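About Damisach

We're a small shop working on one question – can a machine do the boring jobs yet? Wiping down, sorting, putting the lid back on. Short answer: some of them. Slowly.

Started in April with one bench and a list of 39 chores, half from people's kitchens, half from the packing floor at Jaltport. Elsa Ojala wrote the list. She still adds to it, which is a problem.

Where we're at. Picking up one hard thing from a clear surface – good. Towels – bad. Drawers – depends on the drawer. A chore goes on the "done" page after 200 tries with no help from us, and that page is short. Anybody selling you a robot butler this year, ask to see there list.

What we don't do: edit out the drops. Clients get the whole run, dull parts included.

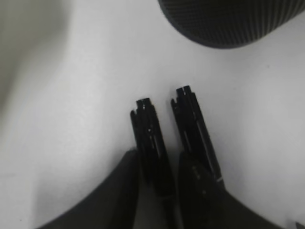 Oskari Hyvönen
Bench Lead

Runs the gripper work. Two black fingers with notched tips, a white surface, something ribbed to reach for. Came over from Kristiansen, where he fixed conveyors. Thinks dishes are closer than laundry – Elsa doesnt agree.

Got a chore you hate? Send it in. We read them all.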